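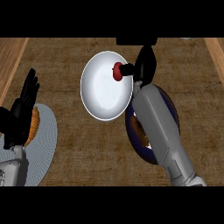 Can a two-armed robot set out food at home yet? In simulation it can do short versions of the job, and longer ones still go wrong too often for daily use.

5.2 Food placement

We ran 1504 simulated trials of the Jinen tabletop tasks and kept 1377 after removing those with physics errors. Each trial asks the policy to handle one small item among several dishes. Figure 6 shows a small red item resting in a white bowl, with the right gripper open beside it.

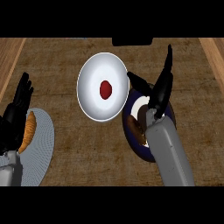
Most failures in the kept trials came from the release step, when a finger dragged the item as it opened. El-Sayed and Belhaj report the same problem with shop-floor sorting. Adding a short pause before release helped with round items and made little difference with long ones. Chores that chain up to 19 steps remain out of reach for the policy.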